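Meltmont tower, parts layout. Charmaine Pretorius, May 6, 2022

The case was opened on the slatted table and its layout recorded. 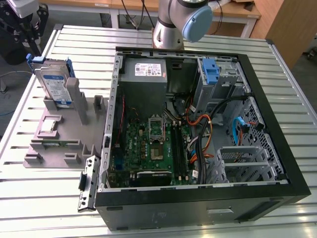
Access sets the order of work. Cables come first, then the processor. The socket is empty and its lever is raised.

Drive power and data leads were treated as one group.
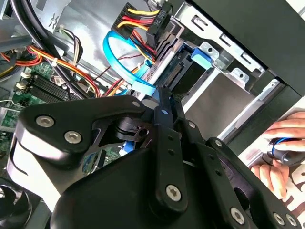
Each lead is listed by connector in table 12.

- Blue plastic parts: listed separately.

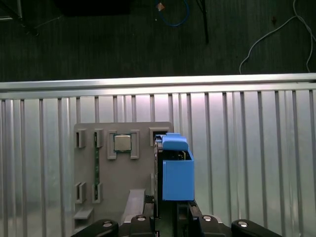 ## Fixture

The plate is gray, with raised holders.

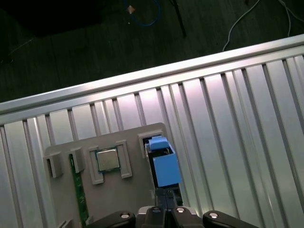 Slot tolerances are given in appendix 23.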